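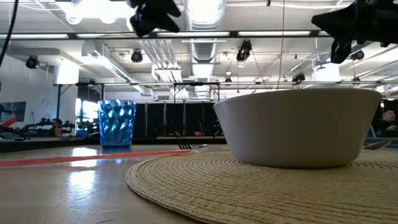 Vandana meinte beim ersten Kaffee, wir sollten endlich aufhören, uns über die misslungenen Durchläufe zu ärgern, und sie lieber ordentlich beschriften, ein Modell könne aus einem sauber markierten Fehlgriff mehr lernen als aus dem zehnten glatten Griff an derselben Stelle. Ich habe erst widersprochen, wie ich morgens eben allem widerspreche, und dann den halben Vormittag darüber nachgedacht, während ich am Tisch stand und Geschirr hin und her schob. Sie hat wohl recht. Jedenfalls gibt es seit heute im Protokoll von Lulta ein eigenes Feld dafür, und ich habe mir fest vorgenommen, es auch auszufüllen, wenn ich müde bin.

2022-09-23, abends am Küchentisch

Ich schreibe das mit hochgelegten Füßen und einem Stück Kuchen von Altıntaş, das Mitali mir in die Tasche gesteckt hat, die Gute. Das Ziel bis Ende Oktober sind 600 Vorführungen rund ums Tischdecken, und heute sind wir bei 145 angekommen, was sich nach furchtbar wenig anhört und sich in den Schultern nach sehr viel anfühlt. Man unterschätzt ja, wie langsam man wird, wenn man über den Greifer arbeitet und die eigenen Finger gar nichts mehr zu melden haben! Eine Gabel aufheben, das mache ich sonst nebenbei beim Telefonieren. Mit zwei schwarzen Backen will jeder Zentimeter überlegt sein.

Was mich am meisten beschäftigt hat, war die Anordnung. Eine Schüssel auf dem geflochtenen Platzset, ein blauer Becher dahinter, Besteck irgendwo in der Nähe – mehr braucht es gar nicht, und trotzdem ertappe ich mich dauernd dabei, dass ich alles hübsch hinstelle, so wie meine Mutter es für Besuch getan hätte. Für die Daten ist das Gift. Mitali hat deshalb angefangen, mir vor jedem Durchgang die Sachen zu verschieben, ohne mich zu fragen, und einmal lag der Löffel so nah an der Schüssel, dass ich laut geseufzt habe. Sie hat nur gelacht und »Aufnahme« gerufen.

Am Nachmittag ging es dann besser. Ich habe mir angewöhnt, vor dem Schließen kurz zu warten, einen Atemzug lang, und das Bild der Handgelenkkamera anzuschauen statt den Tisch. Das klingt nach einer Kleinigkeit, aber wenn das Modell später nur das sieht, was die Kameras sehen, dann sollte ich mich beim Vormachen wohl auch darauf verlassen und nicht auf das, was ich mit langem Hals über die Schüssel hinweg erspähe.
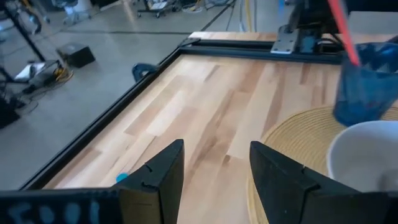
Kleinkram und Bunteres

Nach der Pause wollte Vandana weg vom großen Geschirr und hin zu allem, was schmal ist oder sich schlecht fassen lässt. Ich war zuerst nicht begeistert, muss ich zugeben. Bei einer Schüssel verzeiht einem der Rand manches, bei den dünnen, leichten Sachen kommt es darauf an, wie man den Greifer dreht, bevor man ihn zumacht, und dieses Drehen liegt mir nicht. Ich drehe immer zu früh. 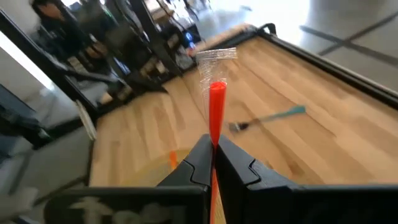
Dazu kam die Frage, wann eine Vorführung überhaupt zu Ende ist. Hört sie auf, wenn der Gegenstand gegriffen ist, oder erst, wenn er abgelegt wurde und die Backen wieder offen sind? Wir haben darüber länger geredet als über das Mittagessen, und das will bei uns etwas heißen. Geeinigt haben wir uns auf das Ablegen, mit einem Zwischenvermerk beim Griff, den Pitico nun hoffentlich auch so abspeichert. Gestern hatte das Programm die Vermerke noch fröhlich an die falschen Durchläufe gehängt, und Mitali hat sie mit einer Engelsgeduld von Hand umsortiert.

Für morgen steht auf meinem Zettel: die neuen Backenpolster bei Sikora nachfragen, den Akku vom Headset laden, bequemere Schuhe. Und Vandana den Kuchenteller zurückbringen, der steht seit letzter Woche bei mir im Schrank und schaut mich vorwurfsvoll an.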